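Call for Families: Children's Gift and Toy Review Panel

Hatex is accepting applications from families in Dastville and Dovcombe who wish to take part in its next children's gift review panel. The panel supports the printed gift guide, which lists small presents, party favors and rainy-day toys for children from toddler age through the end of elementary school. The guide is mailed to 900 households and is also given out free of charge at the Barros branch library.

Purpose of the panel

Each item considered for the guide is used at home by children of the suggested age before a listing is written. The reviewing family completes a short form on how long the item held a child's interest, whether any parts broke or went missing, and whether the printed age range seemed right. Listings are prepared from these forms. Items that two families have marked as unsuitable are left out.

The panel has places for 172 families. Applications are open to parents, grandparents, foster parents and legal guardians.

What participants will do

Participants will receive one parcel each month for the length of the season, which ends in September. A parcel normally holds small items such as card games, finger puppets, modeling dough, sticker books, bath toys and craft kits. Larger items, including board games and building sets, are sent to families who state on the application that they have room for them.

Review forms are due two weeks after a parcel arrives. A form takes almost 125 words to complete properly, and participants are asked to write in their own words. Children who are old enough may add a drawing or a sentence of their own. Families may keep all items except those marked "return" on the packing slip.

Participants will also be invited to an introductory meeting, at which a member of staff will go through the review form and answer questions about parcels. 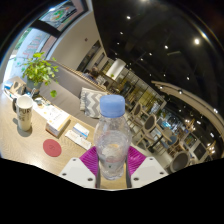
Tarcísio Amaral wrote to us after the last season that his daughters had ignored the most expensive thing in every parcel, that the magnetic fishing game was still in use on the kitchen floor, and that he would like the form to leave more space for remarks about noise. The form has been changed accordingly. Page two now has a separate line for sound level, with room to state whether the sound can be turned off.

Who may apply

Applicants must be 18 or older and must live with, or regularly care for, at least one child between the ages of one and eleven. They must have a mailing address in the delivery area and be able to return forms on time, by mail or online. Previous experience is not required. Families who took part in an earlier season may apply again – they will be considered together with new applicants.

We particularly welcome applications from families with children under three and from families with children aged nine to eleven, as these groups were small last season. Families with twins or with several children close in age are also encouraged to apply.

Persons employed by a toy manufacturer or toy store, and members of their households, are not eligible.

Allergies and safety

The application asks about allergies and sensitivities, including latex, wheat and fragrance. Parcels for households with a child under three contain no small parts. Participants are responsible for supervising children during use and should report any fault at once by telephone.

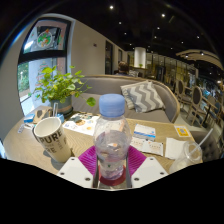
May a family leave the panel before the season ends? A family may withdraw at any time by giving written notice, and any items marked for return should be sent back with the prepaid label.

Compensation

Participation is unpaid. Postage is covered in both directions, and every family that returns all of its forms will receive a copy of the finished guide and a craft kit chosen for the ages of its children.

Use of reviews and personal information

Remarks from the forms may be printed in the guide. First names and ages of children are printed only with the signed consent of a parent or guardian. Addresses are used for parcel delivery and are not shared with manufacturers.

How to apply

Application forms are available at the Barros branch library and from the Hatex office in Dastville. Please list the age of each child, any allergies, and the kinds of toys already in regular use at home. Incomplete forms will be returned to the sender.

Applications must be received by 10 January 2021. All applicants will be notified of the outcome in writing.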